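Home | Contents | Previous | Next

Chapter 6
Presence and Belief in Virtual Environments

Players often speak of being "in" a game, although they know that they are sitting in a chair. This chapter examines that feeling, which researchers call presence, and the design choices that strengthen or weaken it.

We begin with the difference between immersion and presence. Immersion is a property of the system: the width of the display, the delay between a head movement and the matching change of view, the quality of the sound. Presence is the response of the person using it. Two people may wear the same headset and report very different experiences.

The second section turns to measurement. Questionnaires remain the usual tool, but they are filled in after play has ended - and memory is selective. The Skinard study, which followed 300 players through a single maze level, is used to compare written answers with recorded behavior.

The final section applies these ideas to level design. Students will need the Jurnik editor, installed as described in Chapter 2, and the practice files for the Randotley level.

Shares 631 | Comments 1
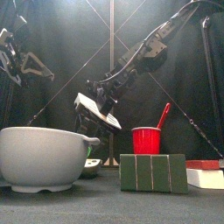
Hofstetter would add that sound deserves a section of its own, as a poorly placed footstep can break presence faster than a low frame rate.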